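Pourquoi le tissu de ton tapis a-t-il des petits losanges ?

Bonjour à toi ! Aujourd'hui, je te parle d'un truc que tu touches souvent sans y faire attention : les surfaces avec un motif en relief. Tu en as peut-être chez toi, sur un tapis de gym, un matelas à langer ou le fond d'un tiroir de cuisine.

Moi, j'ai commencé à m'y intéresser en rangeant ma chambre, un matin d'avril. J'ai posé une bille sur mon bureau tout lisse et hop, elle a filé par terre ! Je l'ai reposée sur mon tapis à petits carreaux et elle est restée coincée dans un creux. Les creux, ce sont comme des mini-vallées, et la bille n'a pas assez d'élan pour grimper la colline d'à côté.

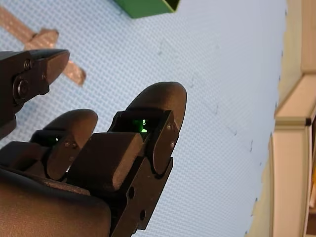
Hawi Workneh m'a demandé si les losanges marchaient mieux que les carrés. Bonne question, Hawi ! En fait, c'est presque la même chose : prends un carré, fais-le tourner sur sa pointe, et tu as déjà un losange. Ce qui change beaucoup plus, c'est la profondeur des creux et la matière. Une matière un peu souple s'écrase sous ton pied et s'accroche mieux — une matière dure et brillante, elle, laisse glisser.

Tu veux essayer ? Il te faut une feuille de papier, un crayon et une règle.

Trace des lignes penchées tous les 2 centimètres, puis d'autres penchées dans l'autre sens. Tu obtiens un quadrillage de losanges. Marque bien chaque ligne en repassant dessus avec un stylo qui n'écrit plus, retourne la feuille et ferme les yeux. Tu sens le relief sous tes doigts ?

Ensuite, pose une gomme sur la feuille et penche le tout doucement, jusqu'à ce qu'elle parte. Recommence avec une feuille toute plate. Moi, j'ai fait 6 essais avec chaque feuille, et j'ai noté les résultats dans mon cahier. Envoie-moi les tiens, je les lirai tous !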